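Pinza Raltden de dos dedos: dos meses de pruebas con fruta

Publicado el 7/13/23 en Equipos y bancos de prueba

Llevábamos tiempo buscando una pinza adaptable para piezas blandas que no obligara a cambiar el controlador. La que teníamos, una Wendatow de dedos rígidos con almohadillas de goma, cumple bien con cajas y botes, pero con la fruta deja marca. La Raltden se vende para este uso y la compramos en enero, aunque entre el plazo de entrega y la brida de adaptación no entró en servicio hasta mayo. Lo que sigue es el resultado de dos meses de uso, siempre en la misma celda y con el mismo brazo.

Qué viene en la caja

La pinza, dos juegos de dedos (uno corto y uno largo), el cable de 2 metros, la tornillería y una tarjeta con el enlace al manual. La brida no está incluida. Hay que pedirla aparte según el modelo de brazo, y ese dato aparece en la última página del catálogo, donde es fácil pasarlo por alto. A nosotros nos costó una espera adicional que se podía haber evitado.

Montaje

El montaje mecánico no tiene dificultad. Los tornillos entran bien y el pasador de centrado evita errores de orientación. El cable, en cambio, es corto. Con el brazo estirado hacia las esquinas de la zona de trabajo tira del conector, y acabamos poniendo una prolongación. La Wendatow trae uno más largo de serie.

La parte eléctrica se resuelve con la alimentación de 24 V del propio brazo. La comunicación es por puerto serie. El complemento para el controlador se instaló a la segunda, después de que Antigoni Dimitriou encontrara en el foro del fabricante que la versión de la descarga principal era antigua.

Cómo hemos probado

Trabajamos sobre el suelo, delante del pedestal, con papel marrón y una cuadrícula de cinta azul. Las casillas nos sirven para repetir posiciones sin medir cada vez: se coloca la fruta en una casilla, se lanza la rutina y se anota el resultado. La cinta está puesta a mano y no pretende ser una referencia de precisión. Para eso usamos la calibración de la cámara, que es fija y mira toda la zona.

Hicimos 384 agarres con cada pinza, repartidos entre manzanas sueltas, manzanas en grupo, limones y tomates. Se dio por bueno un agarre si la pieza subía, se mantenía durante el traslado y se soltaba sin golpe. Después se revisaba la piel.

Resultados

Con piezas sueltas hay poca diferencia. Las dos pinzas cogen una manzana aislada casi siempre, y los fallos que vimos vinieron de la estimación de posición. En limones la Raltden va mejor: los dedos se adaptan al contorno y la pieza gira menos al cerrar.

El caso difícil son las manzanas en contacto. Con tres juntas, los dedos tienen que entrar por el hueco entre dos piezas, y los de la Raltden son anchos en la punta. El juego largo entra algo mejor que el corto, pero aun así empuja a las vecinas y a veces deshace el grupo antes de cerrar. Con esta disposición la Raltden falló 54 veces y la Wendatow, 12 menos. Los dedos rígidos son más finos y en este punto se nota.

En cuanto a las marcas, ocurre lo contrario. La Wendatow dejó señales visibles en los tomates incluso con la fuerza al mínimo. Con la Raltden solo las encontramos cuando el dedo había cerrado sobre el pedúnculo.

Control de fuerza

La fuerza se ajusta por niveles y no en newtons. Es incómodo para comparar y obliga a hacerse una tabla propia. Kosmas Liapis hizo la nuestra con una célula de carga – una mañana de trabajo – y los niveles bajos resultaron estar muy próximos entre sí. En la práctica usamos tres. La repetibilidad es buena.

El sensor de pieza cogida funciona con manzanas y limones. Con tomates pequeños da por vacía la pinza de vez en cuando, y la rutina se detiene. Lo hemos resuelto con una comprobación por cámara tras la subida.

Desgaste y limpieza

Los dedos se limpian con agua y jabón neutro y se desmontan sin herramienta. Al final de las pruebas, la silicona del juego corto tenía una pequeña grieta en la base. Escribimos a Fragkou, el distribuidor, y mandaron un recambio sin discutir, aunque tardó.

A favor: trata bien la piel, monta rápido, limpieza sencilla, respuesta correcta del distribuidor.

En contra: puntas anchas para fruta agrupada, cable corto, fuerza sin unidades, brida aparte.

Para quién

Si la fruta llega separada, en bandeja o en cinta, la recomendamos por delante de la Wendatow. Si llega amontonada, conviene esperar al juego de dedos estrechos que el fabricante anuncia para enero, o combinarla con una rutina previa que separe las piezas. En el banco de Kerkorthorpe la dejamos montada para los tomates y seguimos con los dedos rígidos para los grupos.
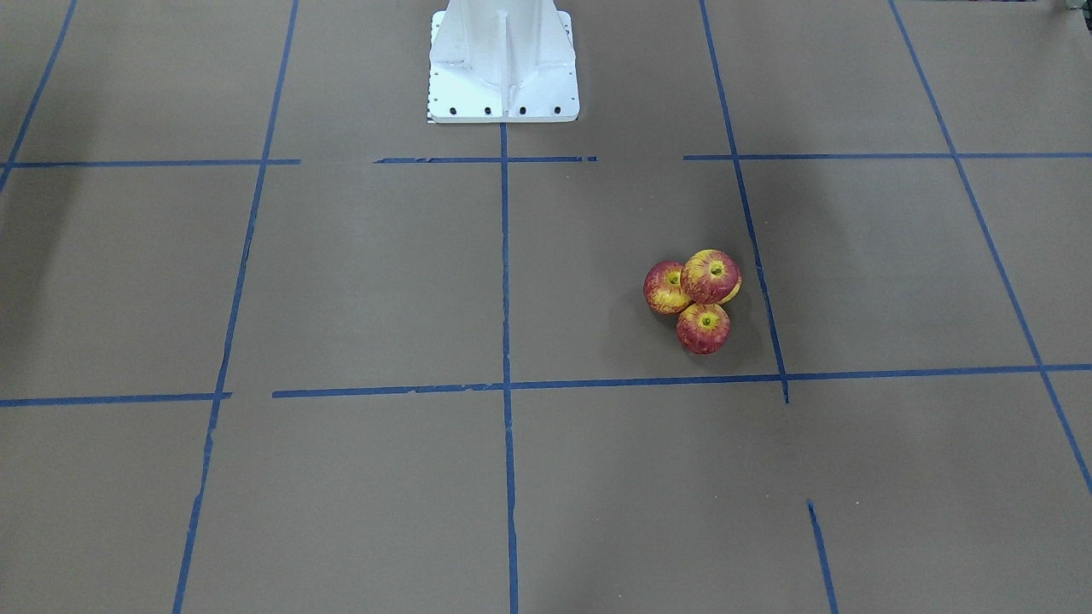

Zona de pruebas con tres manzanas en contacto, delante del pedestal.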